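Supporters' group asks for proof before backing Festeslow fan zone

The Wullar Supporters' Trust has declined to endorse the matchday fan zone planned for the Festeslow end of the ground, saying the case for it has not been made.

The club announced the zone in April, promising food stalls, a big screen and a covered bar for 3,000 people, open 3 hours before kickoff. Its partner is Wivora, the catering firm that already runs the kiosks in the main stand. Anyone who has stood in line at one of those kiosks at halftime may wonder how it plans to serve a crowd that size outdoors.
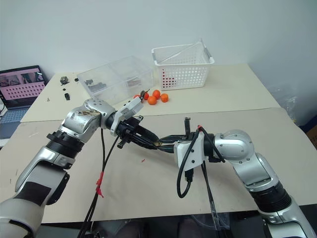 Wullar Supporters' Trust - Matchday and Ground Group

"We have been told this will be great for atmosphere," the group said in a statement. "We were told the same about the music after goals. We would like to see prices, staffing numbers and a plan for rain."

The group also questions the claim that local bars will gain from the extra foot traffic. The Pons, a short walk from the turnstiles, has filled up before home games for years with no help from a big screen. Under the current plan, fans who enter the zone cannot leave and come back in - a strange way to send business up the street.

Entry would be free for season ticket holders for the first 12 games. The club has not said what happens after that.

The trust has sent the club a list of 20 questions and will hold an open meeting on Monday in the upstairs room at the Pons. Members and non-members are welcome. The club and Wivora have both been invited. Neither has replied.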